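Print this thread | E-mail this thread
Reading time: 2 min

Sorting chopsticks, black vs. wood

vivinus30
We have black chopsticks and plain wooden ones, and they all go in one white cup on the dish rack. On Sunday I put everything out on the kitchen table to match pairs.

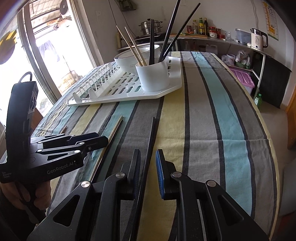
Re: Sorting chopsticks, black vs. wood

Fluso
Why match them? Same color, close in length, done. I'd toss the wooden ones and keep black.

vivinus30
I like the wooden ones. They grip noodles better. I laid them down on the striped cloth to compare.
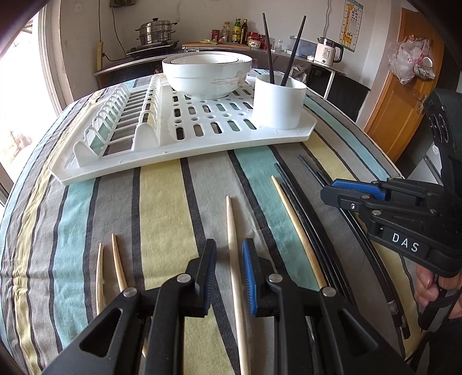
Light wooden and black chopsticks on the table, rack behind

wuvuvico
Disagree with Fluso. Wood is fine if it dries all the way. Stand them thick end down and don't pack the cup. I keep two cups, one per color.

Fluso
Two cups take up half the rack.

vivinus30
My rack has plate slots on one side, and a bowl usually sits on it too, so a second cup would be tight. 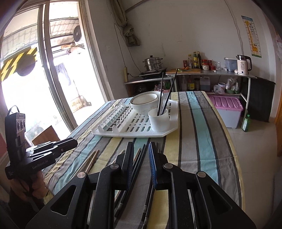 I might keep the black ones in the cup and put the wooden ones in a drawer once they're dry. Any drawer tray you'd recommend?

wuvuvico
Mine is a Şimşekoğlu, 13 inches long. Measure the drawer first.

This site uses cookies. Accept | Settings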